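Unbridge Shared Workshop
Gallery: Hand-Held Gripper Build

The Unbridge Shared Workshop is pleased to present a record of its hand-held gripper project, known to members as Onik. Work began in November and has continued on the main floor throughout the winter and spring. The aim is to produce a matched pair of grippers which a person can hold and operate while carrying out ordinary household tasks, so that the movements may later be repeated by a robot arm.

Each gripper has a white plastic body and two opening fingers fitted with black pads. A cube printed with square black markers is mounted near the wrist, and allows the position of the hand to be worked out from the recorded footage. Both grippers are built to the same drawings, and parts may be exchanged between them.

Cooking was chosen as the first group of tasks. A portable induction cooktop and a frying pan have been set up on the marble-patterned table, and members taking part are asked to leave both on the table when they finish. The pan handle proved a useful early test of the finger pads, as the first set, cut from a harder rubber, allowed it to turn in the grip. The pads now in use are softer and are replaced when they begin to shine.

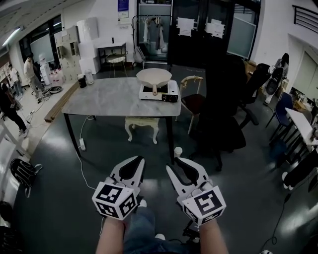

Recording is carried out in short sessions, and members may book a place through the workshop office. By 10th May the project had logged 1,127 completed movements towards a target of 2,000. A movement is counted only when both marker cubes can be read from beginning to end. Those in which a sleeve or the edge of the pan has covered a marker are kept in a separate folder and do not count towards the total.

The fingers are printed on the workshop's own machines, and a full pair takes some 90 minutes. Members wishing to print a set should use the files marked Harms, which is the current version of the hinge. The earlier Danosa hinge was found to loosen after repeated use and should no longer be printed. Anyone holding Danosa parts is invited to return them to the office, where the screws and springs will be recovered.

Members are reminded that marker cubes should be handled by their edges and wiped with a dry cloth only. A scratched or marked face must be reported before the next session.

Further pictures will be added to this gallery as the work proceeds. Enquiries regarding the drawings, parts list and session times should be addressed to the workshop office.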